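The Bin Will Save Us

By Nathalie Campbell

There comes a point in every household, usually in September, when somebody decides that the problem is containers. The stuff is fine. The stuff has always been fine. What the stuff lacks is a place to sit, preferably a white one with a handle.

I reached this point in the home goods aisle at Flurau, holding a box with rounded corners and no lid, and feeling the kind of hope other people get from church. I bought it. Then I bought its lid, which is sold separately on another shelf, possibly as a test of character.

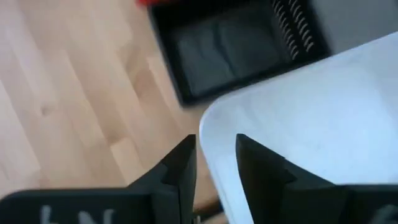
Home & Household Desk

White plastic is the default religion of tidying. It goes with every floor and makes a promise about the person who owns it. It also scuffs. Slide a white lid across floorboards a few times and it will keep a record of the trip, in faint gray, for as long as you own it. Yesenia Magaña, who has organized other people's closets in Brustside for 15 years, likes the scuffs. "If it's spotless, it's been in the attic," she told me. "I don't trust a spotless box."

Magaña charges $143 for a first visit and spends most of it sitting on the floor asking what things are. Her clients can rarely say. One man owned 406 cable ties and a single cable. She doesn't start with containers, and she gets a little stern when her clients do. Buying the bin first, she says, is like buying the frame and then taking up painting.

I had bought the bin first. I had also bought a second bin, in case the first one worked.

The rival faith is the basket. Basket people are looser and have more plants. Their baskets have slots in the sides, so that you can see there is something red in there without having to learn what it is. Magaña puts anything you reach for every day in a basket and anything you would be embarrassed to discuss in a solid bin. By her rule my own kitchen should be one very large solid bin.
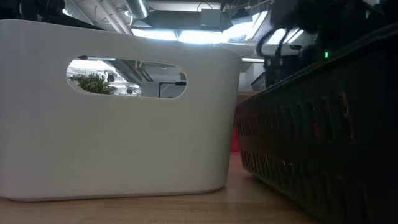 Her other rule concerns handles. A bin with a proper grip cut into the side gets picked up and carried back to where it lives. A bin you have to hug stays where you last put it down, and within a week it has mail on it. She tests them in the store, loaded with her own shoes, and has been spoken to about this by the staff at Flurau.

Jihad Nimri, my neighbor, takes a harder line. He owns one green crate from his college days and everything loose in his apartment goes into it. When it's full he gives something away. I asked what happens when he needs whatever is at the bottom. "I've never seen the bottom," he said, and went back to his lunch.

For the record, my first bin now holds batteries, a bicycle pump and the instructions for a Visser toaster I no longer own. The second holds the bags that the bins came home in. Magaña came by to look at them both. She lifted each one by the handle, nodded, set it down again and asked me what was in the closet.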